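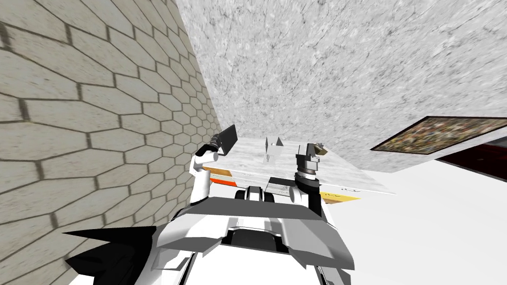 Skenodby Wardrobe and Front of House Team

Get Involved > Calls and Vacancies > Spring Runway Show

Posted in December by Teresa Barros

It's that time of year again when the phone starts ringing before I've finished my first cup of coffee, so I had better get this call out before the whole town has asked me in person! Skenodby is putting on its spring runway show once more, and we are looking for people to walk in it, people to dress the people who walk in it, and a small crew to look after our guests from the moment they come through the door until the last coat has gone home.

If you came to the last show you'll know it was a big step up for us. We sold 907 tickets over the run, and I still get stopped in the grocery store by folks who want to talk about the green velvet coat that closed the second half. (It was Kiri Kingi's, and no, she won't sell it. I have asked on behalf of several of you.) Kiri is back with a new collection this spring, and so is Dilwyn Meredith with his knitwear. We're also very happy to welcome Maddocks, the hat makers, who have never shown with us before and are bringing pieces that I am told will need wide doorways.

Walkers

We would love to hear from anyone 18 or over, of any height, shape, or background. You don't need to have modeled before, and plenty of our favorite walkers had never done anything of the sort until they wrote to us. What we do ask is that you can get to rehearsals on time, stand still for a fitting, and be pleasant to the person holding the pins. Walkers should be comfortable with quick changes in a shared dressing area, which has screens and separate corners for those who want them. Each walker will wear between two and four outfits. Shoes are provided where we have your size, but please tell us the truth about your feet, as we have had some sad evenings over this.

There is a fee of $125 for each show, which covers the performance itself, and a separate payment of $100 for the dress rehearsal. Fittings aren't paid, I'm sorry to say, though we keep them short and there is always soup.

Dressers

Corey Wihongi runs the dressing room and has done so for longer than either of us likes to add up. He needs dressers who are calm, quick with a zipper, and able to read a running order while somebody is shouting for a belt. Some sewing is a real help, even if it's only buttons and hems. If you're studying fashion or costume, this is a good way to see how a show runs from the back, and Corey is very willing to write a reference afterward for anyone who has earned one. Dressers are paid the same as walkers. Wear dark clothes with pockets, and leave the dangly bracelets at home, please, they catch on everything.

Guest crew

This is the part of the evening I look after myself. You'll be greeting people, checking names, finding seats, and dealing kindly with the gentleman who is certain he was promised the front row. We usually have a few faces that people know from television and music among our guests, and the rule is simple: say hello, show them to their chair, and let them enjoy the clothes like everybody else. No selfies while you're on shift. The after-party is hosted by Jallside, and everybody who works on the show is invited once the room has been reset.

How to apply

Send a short note to Eluned Jarman at the Skenodby office with your name, which of the roles you'd like, and a few lines on why. You may put down two roles if you can't decide, and we'll talk it over. Walkers should add 2 plain snapshots, one full length and one of the face, taken in daylight with no filters. A phone is fine, and professional pictures won't move you up the list. If you have worked with us before, write anyway, even if you think we know you'll say yes.

We'll invite people to meet us in the Sisex rooms, at 6 in the evening, and Eluned will send directions with your invitation. The side entrance is step-free. If you need anything to make the meeting easier, such as a quieter time or someone to come along with you, put it in your note and she'll arrange it.

Everyone who writes will get a reply, though it may take us a little while in the busy weeks. If you've been thinking about this for years and never quite sent the note, do send it this time. I'd so like to meet you.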